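How Does a Push Button Work?

You press buttons every day. There is one at the crosswalk, one in the elevator and one by the front door. Inside, most of them work in much the same way.

Electricity needs a path to travel along. The path is called a circuit. If there is a gap in the path, the electricity stops. A switch is a part that opens and closes the gap.

When you press a push button, two small pieces of metal touch. The gap closes and the electricity can flow. In many buttons a spring pushes the top back up when you let go. Push-button switches like the five on this white table can be used to turn on a lamp, a bell or a motor.

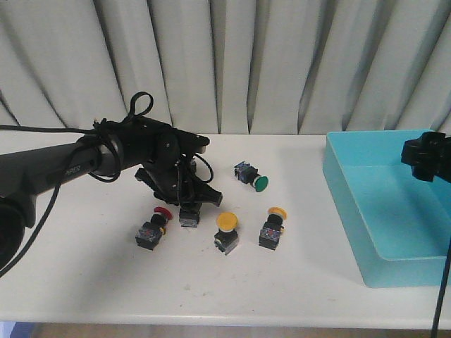

Two kinds of button

A doorbell button works only while your finger is on it. This kind is called momentary.

Other buttons stay on after one press and go off after the next. This kind is called latching. Some desk lamps have one.

Words to know
Circuit: a path for electricity
Switch: a part that opens or closes a circuit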